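Ticket 1105: Teleop demos on sidewalk course, policy stops short of the hydrant
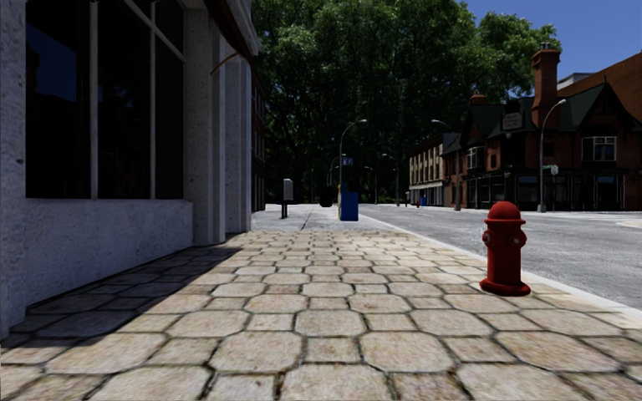 Shafiq Gamage replied that he had read the ticket twice and still didn't see a bug. The remote driving works, the recordings save, and the policy copies what it was given. If it stops short, he wrote, look at who was driving before you look at the software.

Fair enough, but I'm leaving it open. My notes are below, and I'd like somebody to argue with the numbers and leave the people out of it.

Setup
Simulated street course in Sandance, the one with the octagonal pavers up close and plain concrete farther on. The task is to drive the delivery base up the sidewalk, pass the red hydrant on the building side, and carry on toward the blue street box. Demonstrations are driven by hand over the remote link with the Kollár controller. Training is the stock Domum recipe, nothing changed. We recorded 111 demos and kept all of them, which was my first mistake, or at least the first one I'll admit to.

Symptom
The trained policy drives up fine, slows down before the hydrant and sits there. No collision flag, no error. The wheels get commands close to zero until the run times out. I was told in September that more demos would fix it. I added more demos. It sits there with more confidence.

Check 1: link delay
The release notes for our build say delay on the remote link is "compensated." I don't take that word on trust. I logged stick input against base motion and found a lag of 2 frames, steady. Not great, but steady lag doesn't park a robot. Ruled out for now.

Check 2: shadow on the pavers
The building throws a dark shadow over the left part of the paving, with a diagonal edge. Gevora support suggested the policy reads the edge as a curb. Nice theory. I turned shadows off and reran with the same checkpoint. It stopped in the same place. I also asked support what made them suspect the shadow and got a link to a general page on lighting. Ruled out.

Check 3: the hydrant itself
Took it out of the course. The base went straight through and kept going. So it does care about the hydrant, and the people who told me it was only following a memorized path can stop telling me that.

Check 4: the demos
Replayed them one after another, which took most of an afternoon. In 24 of them the driver lets go of the stick before the hydrant and waits. You can see why if you've driven it: the view through the remote link is narrow, and you lose track of how much room you have between the base and the thing you're passing. So you stop, think, and go again. The pause got recorded as part of the task. The policy has no idea anyone was thinking. It sees "hydrant ahead, stick centered" and learns to center the stick. Once it has stopped, nothing in the view changes, so it stays stopped.

Shafiq, you were right about the driving. I was one of the drivers. I still say the tool shares the blame, because the recorder saves idle frames by default and the setting to drop them is buried under export options.

Tried
Dropped idle frames on export, retrained from scratch. The base now passes the hydrant in most runs. It also cuts in closer than any of us drove it, and I don't like that at all. My guess is that trimming the pauses also threw away some slow, careful steering where the stick was only just off center.

Second reply from Shafiq: lower the idle threshold and stop complaining, it passes.

Passing in a simulator with no one else on the sidewalk isn't much of a pass. I'm not signing off on this for a real base.

Still to do
Lower the idle threshold and retrain.
Record a fresh set with a wider view for the driver, no stopping before the hydrant. If you have to stop, scrap that take.
Move the hydrant between takes.
Ask Gevora, again, what "compensated" means.

Status: open. Please don't close it on the strength of one good run.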